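How a student manipulation club learned to pick fruit off a kitchen table

The Golestani student robotics club meets in a teaching lab on the second floor of the engineering building, but a good part of its current project has been carried out in members' homes. The project is called Horkudness. Its goal is a policy that can clear mixed fruit from a table onto a plate, trained from demonstrations that people record with hand-held grippers. The club has entered it in the household track of the Turkeo student competition, which holds its finals in April.

We spoke with the club's project lead, a third-year mechanical engineering student, and with the member responsible for data, who studies computer science. Both asked to be quoted by role.

Why fruit?

The competition rules list several object categories, and teams choose one. The club considered cutlery and folded cloth before settling on fruit. The project lead said the decision was made on mechanical grounds.

"A fork is always the same fork. With fruit, two items with the same name can differ in width, stiffness and surface. We had already built a two-finger tool with compliant pads, and we wanted a task where the pads would matter."

The tool went through four versions. The first used a single pivot on each finger, so the pads changed angle as the grip closed and pushed round objects forward. The present version uses a linkage with two pins on each side. According to the project lead, the pad material took longer to settle than the linkage did.

"We tried silicone, which collected dust and lost friction within a session. The blue pads are a softer compound from Istov. They wear faster, so we replace them on a schedule, and we write the pad age into the log for every recording."

How are the demonstrations collected?

A member holds the grippers, one in each hand, and performs the task at normal speed. Each tool carries its own camera. A session ends when the table is clear or when seven minutes have passed. The data lead said the time limit was introduced after early sessions ran long and the operators' motion became careless toward the end.

"You can plot it. Approach speed goes up, the number of corrections goes up, and the release height goes up as well. People start dropping things onto the plate. We don't want a policy that drops a pear."

The club has 2314 accepted demonstrations. Another 328 were rejected, mostly for tracking loss, and are kept in a separate directory. The data lead reviews rejected recordings again whenever the tracking software is updated, and has recovered a few of them that way.

Work in the lab went quickly at first. The table was gray, the lighting was fixed, and the first policy reached a success rate the team was satisfied with. It then failed on nearly 50 consecutive attempts when the same hardware was moved to a member's dining table.

"The gray table was doing a lot of work for us," the project lead said. "The network had learned that anything with color was an object. Put it on a printed cover and it tries to pick up the print."

Since then, at least half of each week's recordings have been made in homes. Members are asked to leave the table cover on and the room as it is. Printed covers turned out to be the most useful condition in the set, in particular those with large figures and lettering, where a small round mark in the artwork can be close in size and color to a tomato.

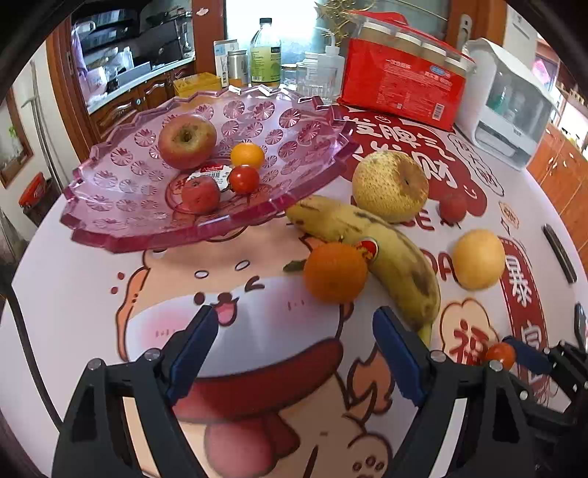

What does a difficult object look like?

The two members gave different answers. For the data lead, the difficult cases are the ones where objects touch. An orange resting against the inside curve of a banana has to be approached from the open side, and a left-handed operator and a right-handed one will solve it differently. Both solutions are valid, but a policy that averages them will close on the space between the two pieces.

"We label the approach side now. It is one extra field. It should have been there from the beginning."

For the project lead, the problem is the range of sizes. The same pair of fingers has to open wide enough for a large pear and then hold a small tomato without marking it. The linkage gives less force near full opening, so heavy fruit is gripped where the tool is weakest. A longer return spring improved this slightly. A change of linkage ratio would improve it more, but would also change the geometry, and the existing recordings would need to be converted.

"We have a conversion script. I trust it for position. I don't trust it for contact."

Glass was mentioned by both. A patterned plate scatters light, and the tracking software sometimes fixes on highlights that move with the camera. Fruit that is already on the plate can also hide other fruit behind it. The club now records part of each session with several pieces already plated, so that placing the next one requires finding a free spot.

How is the work divided?

There is no fixed hardware team. Every member who records must also be able to replace a pad, reseat a pin and run the calibration routine, which takes a few minutes with a printed target. New members spend their first sessions on calibration only. The project lead described this as slow but necessary, as a tool with a loose joint will produce recordings that look correct and are wrong by several millimeters.

Club credit is tied to accepted demonstrations and to written session notes. The notes are short: room, table cover, light source, objects, pad age, operator's dominant hand, anything unusual. They are stored as plain text next to the recordings.

What remains before the finals?

The policy has to be moved from hand-held tools to the two arms the competition supplies. The fingers and pads transfer directly, using an adapter plate the club machined in the fall. The arms have a shorter reach than a person, and some recorded motions cannot be reproduced. The data lead is filtering these out and does not yet know what share of the set will remain.

The club also has to submit its technical report, including the failure log. Teams may not change their object category after the report is filed. Asked whether the club would choose fruit again, the project lead said yes, with a different linkage.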